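Can a machine take over the morning prep at a small coffee counter yet?

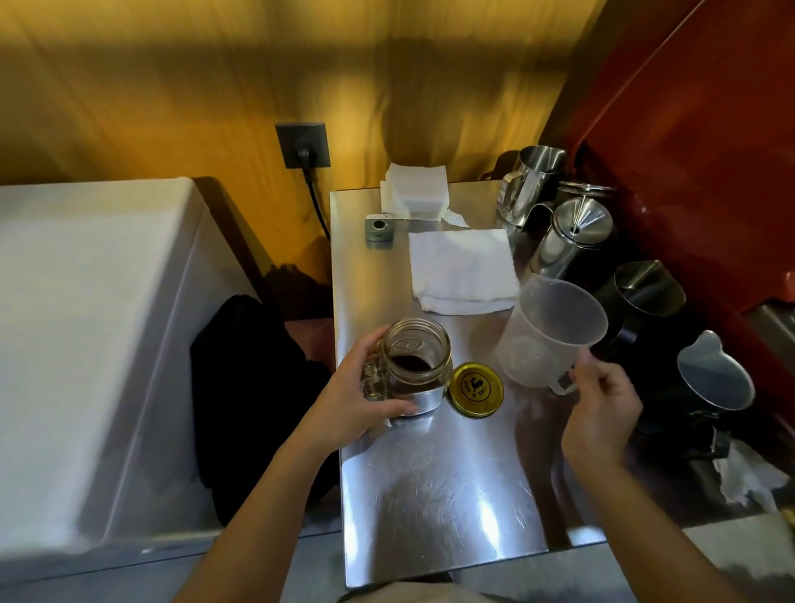 Left side of our counter, coffee in the jar mug and the pitcher in the other hand.

Posted by Imani Ndung'u in Kitchen and Small Shop

I run a coffee counter inside a hardware store. It is one steel counter, one espresso machine and one person per shift. Before we open, that person doses ground coffee into jars for cold brew, sorts the filters, sets out the milk pitchers, wipes down, and puts everything back where the next person expects it. It takes 75 minutes on a normal morning. Making drinks is the easy part of the day. The prep is what makes people quit.

A salesman from a company called Kutix came by in November and said they have an arm that bolts to the counter and does "all repetitive beverage preparation." The rental is 700 a month plus a setup fee. He had a video of it pouring from one pitcher to another. He did not have a video of it unscrewing a lid, picking up a single paper filter, or folding a towel, and when I asked he said those were on the way.

I don't need it to talk to customers or make foam art. I want to know three things.

Can anything sold today handle jars, lids and paper filters in the same job without a person standing next to it?

If not, which parts of the prep are worth giving to a machine?

Has anyone had one of these on a counter as small as mine? Ours gets crowded. The pitchers stand in front of the espresso machine and there is usually a towel or a tissue lying somewhere.

I have a little money to spend, but I can't close for a week while somebody tunes it.

Posted by Adalberto Camargo

I spent nine years installing packing equipment and the last two looking after a small arm in a bakery, so this is from that side of things. I have never used the Kutix unit.

Short version: no, not the whole job, and I would not sign for 700 a month on a promise.

Look at what the hands have to do in your photo. One is wrapped around the jar and the other has the pitcher by its handle, already tipping it. A person does that without thinking. For a machine, those are two different grips on two different objects, and both happen to be clear or close to it. Cameras have trouble with glass and with see-through plastic. The arm at the bakery could find a metal pan every time and would miss a clear tub if the light changed. Your shiny counter with warm light coming off it won't help.

Then the rest of it, going by how hard each job is:

Pouring or weighing a dry product into a container that is always in the same spot. This is solved. You don't need an arm for it. A dosing grinder or a bench doser will do it, and it costs far less than a year of that rental.

Moving rigid things with handles, such as your steel pitchers. Possible if each one has a marked place. In the photo they stand close together, and an arm needs room for its fingers on both sides of whatever it picks up. You would have to spread them out, and I don't see where.

Screw lids. Possible with a fixture that holds the jar. Without one, the jar turns along with the lid. Cross-threading is the usual failure, and the machine often won't know it happened.

Paper filters. Bad. Getting exactly one sheet off a stack is hard even with suction, because air goes through filter paper and the cup picks up two or none. Your stack is a bit fanned out with a corner up, which is handy for fingers and no help to a suction cup.

Towels and cloths. Labs can fold a towel. I have not seen anyone sell one that folds a damp towel at five in the morning and then wipes a counter with it.

If the salesman comes back, ask him to run your own jar, your own lid and your own filters, on your counter, twenty times in a row, with nobody touching the machine. Write down every stop. At the bakery we logged 1127 cycles in the first month, and the stops mattered more than the speed. A stop with no person nearby means the prep isn't done when you open.

Also ask who cleans it. Coffee dust gets into joints. Ours needed a wipe-down twice a shift, and that was with flour.

What I would do with the money is buy a doser, then put down a tray with cutouts so each jar and lid has a place. The tray will save you time whether or not you ever get an arm, and if you do get one later it will need that tray anyway.

Posted by Ulla Hyvönen

we had a Jitlow at the cafe where I work, it was a different kind, more of a cabinet that makes the whole drink. it was fine at drinks. it did not do prep at all, we still filled the beans and the milk and changed the filters so the morning was the same length. they took it back after the trial

no idea about Kutix. I'd say get a helper for one hour a day, where I am that comes out close to the rental

also label the pitchers, it sped us up more than the machine did

Posted by Eetu Riihimäki

I agree with most of what Adalberto wrote, but I think he is too hard on lids. I service dishwashing lines, and one of our customers has a Niskanen capper that opens and closes wide-mouth jars all day. It is a bench unit with a clamp and a spinning head. You put the jar in and take it out yourself. The catch is that it takes one lid size, so you would have to use the same jar for everything.

For a single counter I doubt it pays. Opening lids by hand can't be much of your 75 minutes. Time each task for a few mornings before buying anything. My guess is that wiping and putting away take the most, and those are the two that no machine in your price range will do.

On space, measure from the wall socket too. An arm needs its own outlet, and its controller box has to sit somewhere dry.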